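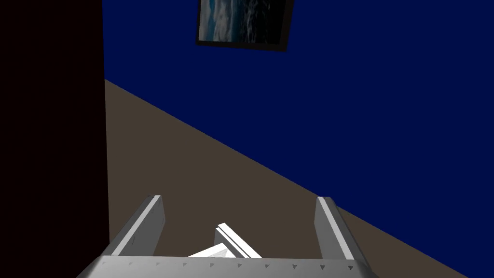 Brutov Recipe Cards

Brutov is a set of 551 handwritten recipe cards typed up as plain text. The cards came from three kitchens in Brendatthorpe. Each row holds one card, with its title, ingredients, steps and any notes from the margin.

Spelling was left as written. Amounts such as "a teacup" or "butter the size of an egg" were not converted.

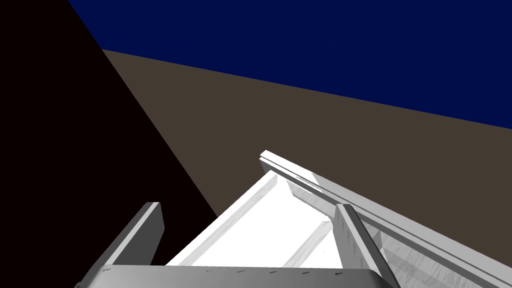
Tatu Kioko and Maxence Lebrun did the typing. Peninah Ondieki read 100 of the cards against the originals and fixed errors in the ingredients column. The steps column has not had the same check.

Known problems

Oven heat is missing on most of the older cakes.
Some cards continue on a second card that was never found. These have "partial" in the status column.
Pickle recipes are old and should not be used for canning.

Corrections go to Musa Edet. Please give the card number.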